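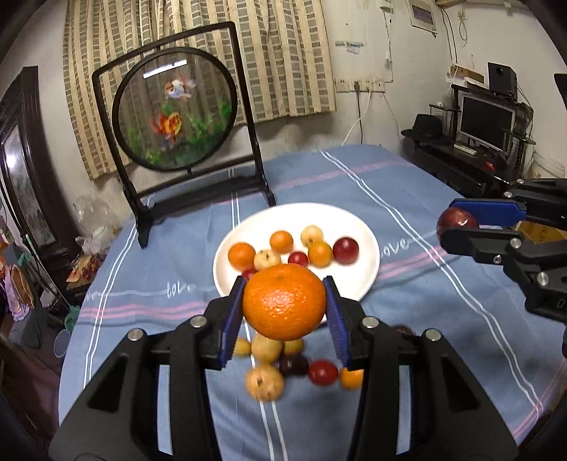

November 2, 2023

Shoshana Ambrose asked me last month whether a machine could put away her groceries yet. I gave her a short answer (no) and she asked for the long one. I have worked on gripper linkages at Rurton long enough to have an opinion, so this post is the long one, limited to fruit.

Fruit is a reasonable test for household handling. The items are small, mostly convex, cheap to replace, and different enough from one another that a single fixed grip won't do. A mandarin and a plum can have nearly the same diameter and need different treatment. The mandarin peel gives a little and then stops giving, so the contact patch grows and the grasp settles. A plum has a thin, slick skin over soft flesh. Squeeze it like the mandarin and it bruises, though you won't find out until the next day.

Parallel and pinch-type jaws cover most of this if the pads are right. Ribbed pads help in two ways: the ribs deform locally, which spreads load, and the grooves give moisture somewhere to go. The cost is wear. On the set I tested in October the rib edges had rounded visibly after 202 closures on citrus, and slip on smooth skins went up before I could see any rounding at all. I now check pads by pulling a plum out of a closed jaw with a luggage scale. It is crude and it repeats well enough.

### Where it goes wrong

Picking up one fruit from a clear spot on a table is done. I would not bother demonstrating it. The trouble starts when fruits touch. A jaw needs clearance on both sides, and in a full bowl or on a crowded plate there isn't any. People solve this without noticing, by nudging a neighbor with a knuckle or rolling the fruit up the side of the bowl with one finger. A two-jaw gripper can nudge too, but round things roll, and the piece you moved is now somewhere your plan didn't put it.

Two arms help less than I expected. The second arm can hold a plate still or take a separate item, but it also blocks the view and takes up the approach angles you wanted. My numbers for clearing a crowded plate, 23 fruits per run:

| Setup | Drops per run |
|---|---|
| One arm | 4 |
| Two arms | 2 |

The two-arm runs were slower, and I did not run enough of them to say much about the difference. Paraschiva Tudose ran the same test with the Cullberg pads and got fewer drops on the small fruit. She thinks it's pad width. I think it's rib pitch. We haven't settled it.

Then there is the tablecloth. A soft fingertip dragging on loose cloth pulls it, and everything on the cloth moves. Lab benches don't have this problem, and kitchens do.

### So, chores

For a shop floor with one kind of fruit arriving in a known tray, a machine is a sensible purchase today. The Marchetti line I visited does that work and the operators have few complaints beyond cleaning. For a kitchen, I'd want reliable picking out of contact, some measure of slip at the pad, and a way to wash the fingers without taking the linkage apart. The Atent fingers come off with one screw, which is a start.

Next I'm going to try grapes, on the stem.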